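4. Leveling and First Use

Your Stilel 804 kitchen scale weighs to the nearest gram, provided it is standing on something flat. It has opinions about tablecloths.

1. Set the scale on a bare, hard surface. A folded napkin under one foot is a tradition, and a bad one.
2. Turn each foot until the bubble sits inside the ring.
3. Press ZERO and wait 8 seconds. Pressing it again will start the wait over, as often as you like.
4. Place the 300 g check weight in the middle of the pan. If the display disagrees, repeat from step 2.

Caution: Do not store the scale under the flour.

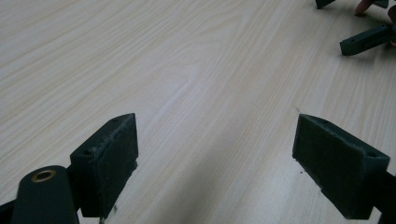
5. To switch to ounces, hold UNIT until the display blinks.

Note: The Pandon bowl fits all models. The lid fits the bowl on most days.

Undton Housewares, September 2025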